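The Reviewer's Copy

The Prodari kit arrived in two cartons, and the contract for reviewing it arrived in the first. I was to use the kit for its intended purpose, record the results, and deliver 4000 words to the trade quarterly that had bought my opinion. The contract did not say what to do if the kit had been reviewed already.

Its intended purpose was the handling of computer processors. Plandeck, the manufacturer, sold it to small repair shops with more returned machines than staff. The buyer supplied an arm. The kit supplied the linkage gripper, the wrist camera, a practice board and a license to the software, which ran for a year and then asked for money. Assembly was rated at 60 minutes. It took me 94, including the time spent looking for a spacer that was in the bag marked Cables.

I tested at the Amarasinghe building, second floor, where the quarterly rents a bench by the month. The blinds there do not close completely. I noted this under Conditions.

The first nine trials were unremarkable. The gripper approached, the software reported its confidence, the fingers closed or declined to close. On the tenth trial the log contained a line I had not seen before. It gave the trial number, the elapsed time, and then, in the column reserved for operator remarks, the words "approach too steep, reviewer impatient."

I had entered no remarks. I checked the setting for automatic remarks and found that it did not exist. I ran the trial again with a shallower approach. The column said "better."

The Plandeck support line is staffed until five. The technician asked for the firmware version and the serial number, and I read them out. He was quiet for the length of time it takes to type a serial number twice.

"That unit has been out before," he said. "It went to Clorkix."

Clorkix was a testing house. It had closed in May, and I had once applied to work there. He explained that their evaluator had kept the kit for 33 weeks, which was longer than the loan allowed, and that it had come back with its memory intact. The memory should have been cleared. He offered to send a procedure for clearing it.

"What did the evaluator conclude?" I asked.

"We never received a report."

He sent the procedure. It had six steps and a warning in bold. I printed it, placed it beside the keyboard and started the eleventh trial.
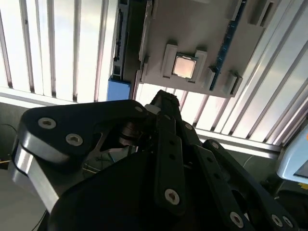
I stopped changing the settings that the manual recommended changing and began changing the ones the remarks mentioned. "Slow the last part." I slowed the last part. "Camera is fine, light is poor." I moved the lamp. "Manual is wrong about grip force, see page 9." I saw page 9. The manual was wrong about grip force by a factor of two, and the correct figure gave a clean closure where the printed one had given a faint click that I had been recording as normal.

By the end of the second week I had a method. I would run a trial, read the column, and write the finding in my own words. The findings were good. They were more exact than my usual work and less kind to the software license. I had a section on drift, a section on cable routing, and a table of closures that I believe is the only honest one in print for this class of gripper.

The remarks grew shorter. One said "yes." Several were blank, and I found that I repeated those trials without a technical reason for doing so. I logged the repeats as repeats.

On the last day of the loan I asked a question. The remarks column accepts text from the operator, and I typed: was there a report. Then I ran a standard trial, default speed, corrected force. The fingers went up, closed, held for the set interval and opened. The log took longer than usual to write.

"Started it," the column said. "You have most of it now."

I read my draft again that evening. It was 212 words short of the contract. I compared its sections with the order of the remarks, from the tenth trial to the last, and they matched without exception. Even the heading Conditions came where the log would have put it.

The return label was dated 5th February. Plandeck's instructions required that the memory be cleared before shipping, and there was a box to tick. I carried out the first five steps. The sixth was a confirmation, yes or no, with the cursor resting on no.

I packed the gripper in its foam, the camera in its sleeve and the practice board in the flat compartment. The spacers went into the bag marked Cables, as found. I ticked the box. In the space beneath it, where the form invited comments for the next user, I wrote the correct figure for grip force and the page number.

The review ran in full. The quarterly changed one comma.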